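From: Wumbei bench
To: handheld-demos list
Date: 26 September 2022
Subject: Re: [handheld-demos] Folding and tidying tasks, grip width and how many takes

On the list, Enow wrote:

> We are starting on bedding and clothes at our end and would like to know what others have settled on before we commit. Three things.
>
> First, do you record a whole fold as one take, or break it up at each grasp? We have been doing whole folds and the failures are hard to place afterwards.
>
> Second, are people clearing the area first? Our early takes were all on a bare table and the policy falls over as soon as there is anything else nearby.
>
> Third, is anyone mixing hand-held takes with remote-controlled ones for the same task? We have both sorts and nobody here agrees on whether to put them in one pot.

I'll take these in order. All of it comes from the Wumbei soft goods work, so it may not carry over to hard objects.

Whole folds or single grasps. We record the whole fold and mark the grasps afterwards. We tried stopping at each grasp in the first batch and the pauses showed up in the result: the arm would reach the cloth, close, and sit there. With a whole fold you get one steady movement and the marks can be moved later if you got them wrong. Marking is dull work but it can be done by someone who wasn't at the recording.

For blankets we use 4 marks: approach, close, lift, release. For folded clothes that only need moving from one pile to another we dropped it to 2, close and release. Please put the marks in a separate file. Grimo wrote theirs into the recording itself and then had to redo the lot when the names changed.

Clearing the area. We don't, other than moving anything breakable. Fleece next to a printed sheet next to a stack of knitwear is what the arm will meet in a bedroom, and a take on a bare table teaches it very little about where one piece of cloth stops and the next begins.
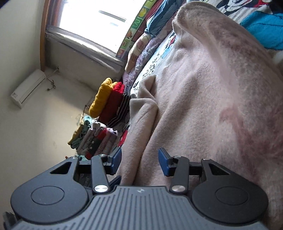
How many takes do you need before it is worth training on a new item?

We start at 70 per item and look at the result before recording more. For a plain towel that was enough to get a usable first grasp. Thick blankets needed a good deal more, and we ended up with 400 on the fleece kind before we stopped adding to it. Past that point, changing the starting position did more good than extra takes from the same one.

On grip: approach a fleece fold from above with the fingers either side of the ridge, and go lower than feels natural. People tend to pinch the very top of the pile. The fabric lifts a little and then slides out, and the take looks fine until you play it back slowly. Open the fingers fully before you start, even on a small item, so that every take begins from the same width.

Keep the speed down as well. New people work at the pace they would fold washing at home, and the arm can't follow that. I ask them to do it at half the speed and then usually have to ask again.

Mixing hand-held and remote takes. We keep them in separate sets with the same task names and only join them at training. The remote ones are slower and have small corrections all the way through, mostly at the point of closing. Joined without any label, they made the motion hesitant. Joined with a label for the source, they were fine, and the remote takes were useful for corners and for reaching in against a wall — places where a person holding the tool tends to twist their wrist in a way the arm can't copy.

Brestar asked off-list about left-handed takes. Keep them, label them, and don't mirror them. We mirrored a batch and the printed fabric came out backwards, along with everything else in the room.

I can send our marking sheet to anyone who wants it. It is a plain text file and the notes in it are short. Enow, if you have some of the whole-fold takes that failed, I would like to see a few before you throw them out.

Wumbei bench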